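Home | Topics | Walls and Finishes | Ask | Members | Sign in

Prirklow Community Help
Walls and Finishes > Fabric coverings

Hanging a large-print fabric on three walls of a leased room: where should the first panel go?

1,436 views | 3 answers | 20 shares

Posted by Natis Front Office

Our organization leases 800 square feet on the ground floor of an older building. At the rear there is a recess with a back wall and two side walls, open at the front, which we wish to cover in patterned cotton. The lease prohibits wallpaper paste and any fastener that leaves a hole larger than a finishing nail would. The landlord has agreed in writing to fabric applied with liquid starch, or to fabric stretched over light removable panels.

The material under consideration has a large, irregular animal print with a vertical repeat of 20 inches. It has been purchased in a single width and from a single bolt. The walls are painted in a flat off-white and are in fair condition, apart from one patched area near the left corner.

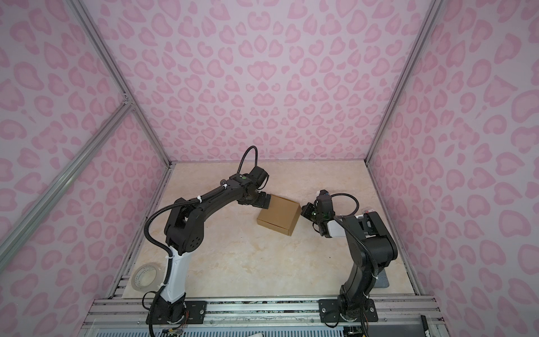 We have received conflicting advice on two points. The first is whether work should begin in a corner or at the center of the back wall. The second is whether the repeat must be matched at the inside corners, or whether a small mismatch there is acceptable in ordinary practice. The supplier's leaflet addresses neither point. We would also appreciate guidance on how much extra yardage to allow, as the shop cannot guarantee a second bolt from the same dye lot.

Replies from persons who have completed a similar installation would be especially welcome.

5 members follow this topic

Posted by Bhat Soft Furnishings

Begin at the center of the back wall. That wall is seen first and seen straight on, and any irregularity in the layout will be noticed there before it is noticed anywhere else. Mark a plumb line at the midpoint and decide whether the line will fall at the middle of a panel or at a seam. The correct choice is the one that avoids a narrow strip at either corner. Measure before cutting; a strip of a few inches is difficult to hang and frays readily.

Regarding the corners, do not wrap a full width around them. Inside corners in older buildings are seldom plumb, and a width carried around one will lean by the time it reaches its far edge. Cut the panel so that it turns the corner by half an inch, then hang the next panel from a new plumb line on the side wall, overlapping the turned edge. The repeat will be lost slightly at the overlap. With a stripe or a plaid this is objectionable. With an irregular print of spots or blotches it is rarely visible from a normal standing distance.

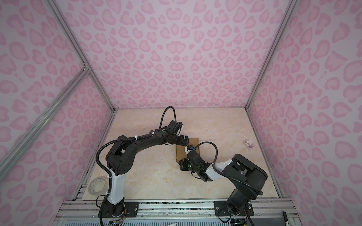
Pink leopard print on the back and side walls, with a pale lavender-pink ground and a cream marble-look floor.

For yardage, the customary method is as follows. Take the finished height of the wall and add four inches for trimming. Round that figure up to the next full multiple of the repeat. Multiply by the number of widths, and add one further width for errors. Members frequently omit the rounding step and find themselves short on the final panel. Where the dye lot cannot be repeated, we would advise two further widths -- the remainder can be kept for repairs.

Please note also that cotton should be washed before it is hung with starch. Unwashed cotton may shrink as the starch dries and open the seams. Wash and dry all of it together, press it, and measure the repeat again afterward.

31 members found this helpful

Posted by balta_tenant

Just use double-sided tape. We did ours with tape in one afternoon and it was fine until summer. Then the top edge let go and had to be redone, so maybe use the stronger kind. Did not match anything at the corners.

2 members found this helpful

Posted by Balta Property Services

The previous reply should be treated with caution. Adhesive tape of the stronger grades will frequently remove flat paint upon withdrawal, and the cost of repainting would ordinarily be charged to the tenant. Written permission for starch does not extend to tape.

Between the two approved methods, our preference for a leased room is removable panels. Starch is inexpensive and comes away with warm water, but it requires a sound surface. The patched area described in the original post should be sealed before any wet method is attempted, or moisture may lift the filler. A small trial piece left in place for one week will settle the matter.

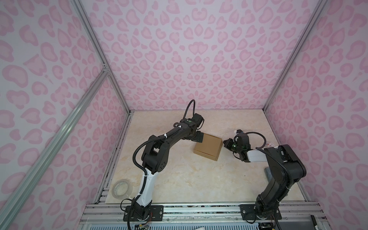

If panels are selected, the following practices are recommended:

- Number each panel on the reverse and draw an arrow indicating the top. Large prints are surprisingly easy to hang upside down.
- Stretch the fabric from the center of each side outward, and leave the corners until last.
- Keep the tension even. Excess tension on one side will pull round motifs into ovals.
- Leave a clearance of a quarter inch at the floor and at the ceiling.

On the subject of scale, a bold print on three sides appears considerably busier than the same print on one side. We suggest pinning a full width to each wall and leaving it for several days before any cutting is done. Staff who use the room should be consulted during that period. If the effect is found to be excessive, the side walls may be finished in a plain color taken from the background of the print. A plain, light floor is usually the easiest companion to a dense pattern; a second strong pattern underfoot will compete with it.

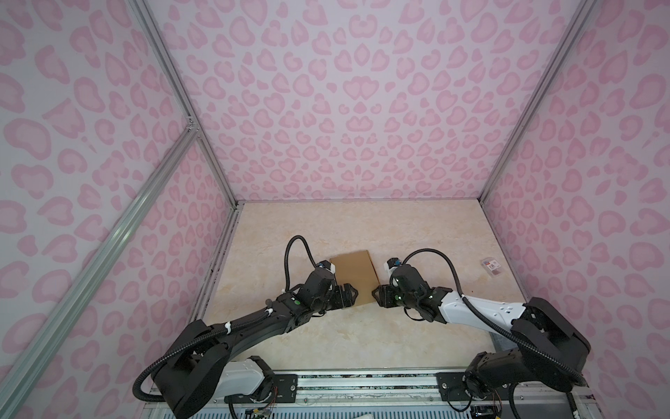 Leopard-print panels in light and darker pink above a pale beige, marble-patterned surface.

Fire safety must also be considered. Some jurisdictions require that fabric wall coverings in commercial premises carry a flame rating, and untreated cotton may not comply. The tenant should confirm the requirement with the local fire authority before purchasing, and should retain the certificate supplied with any treated material. Washing can remove certain treatments, so the order of these steps should be checked with the supplier.

18 members found this helpful

Comment from Natis Front Office

Thank you for the detailed replies. We will proceed with panels on all three walls, beginning at the center of the back wall, and have written to the fire authority regarding the rating. The fabric has not yet been washed and will remain folded until we receive an answer.

Last updated: Oct 30, 2023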